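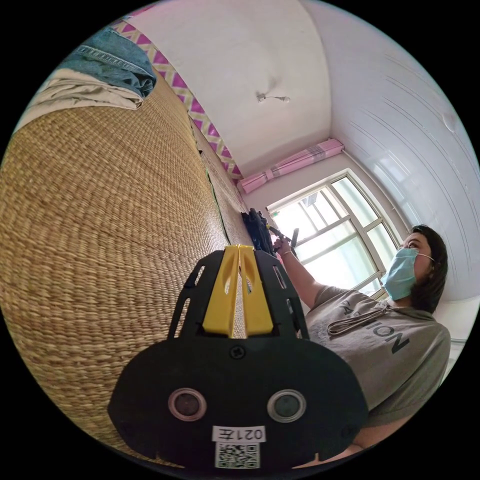 The Trevimwood Local Posts, Reconsidered

2/7/25

Collectors of local post issues have long treated the Trevimwood labels as a footnote to the main catalogs. A review of the surviving material suggests that the series deserves a fuller listing.

The labels were printed by the firm of Mac Suibhne in sheets of 90 and sold at the Trevimwood ferry office to cover carriage to the mainland. Three values were issued. The lowest, in dull green, is common in mint condition but scarce on cover, as most senders paid the higher parcel rate. The 18-cent value exists in two shades, and the darker of the two is recorded only from the second printing.

Perforation remains the most reliable guide to the printings. The first was line perforated and often shows rough corners. The second was comb perforated on whiter paper, with smooth gum.

The Ulora collection, which is now being prepared for sale, contains 472 items from the service, among them 17 covers with both the local label and the regular postage correctly canceled. Buyers should examine such covers with care. Labels were sometimes added to ordinary mail at a later date, and a cancel that ties the label to the envelope is essential.

Dutix will revise its listing in the next edition of its regional handbook. Prices for the two shades will be given separately, and the unissued red proof will be moved to the appendix.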